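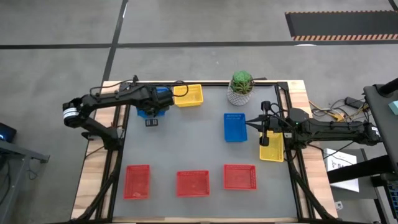

Figure 1. Tabletop with a yellow basket and a potted succulent.

3.2 Rosette plants on indoor work surfaces

Succulents turned out to be the great delight of our survey. Of the 2,779 potted plants recorded in Neletbridge workplaces, 500 were rosette-forming succulents, and they lived in places where we had expected very little to grow: on benches, beside sinks, on top of filing cabinets, and along the far side of tables like the one in Figure 1. Lambrakis and Lawal visited every site in February, when daylight is short and most houseplants look their worst, and even then the rosettes were a pleasure to measure!

We wanted to know how leaf spacing changes with light. A rosette kept in good light stays tight and low, while one kept in shade stretches, and the gaps between its leaves open up along the stem. Growers have known this for a very long time, but it has seldom been measured outside the greenhouse. We took two readings per plant, one of stem length between the lowest and highest living leaf and one of rosette width, and divided the first by the second. The resulting stretch score is wonderfully simple to collect, needing only a ruler and a steady hand.

Scores were lowest on south-facing sills, as expected. More exciting was the group of 41 plants standing well away from any window, which had stayed nearly as compact as those on the sills. Most of these came from the Sasolard building, where ceiling lamps are left on into the evening. Karamanlidis (personal communication) has seen the same thing in shop displays and suspects that length of lighting matters more than its strength. Our data cannot settle the point, but we think it well worth a proper trial.

Watering had a smaller effect than we had guessed. Plants watered weekly were slightly wider than those watered monthly, with no clear change in stretch score. Pot size is dealt with in Section 3.3, along with the Rasaveo plants, which were repotted partway through the survey and so are left out of the totals given for light.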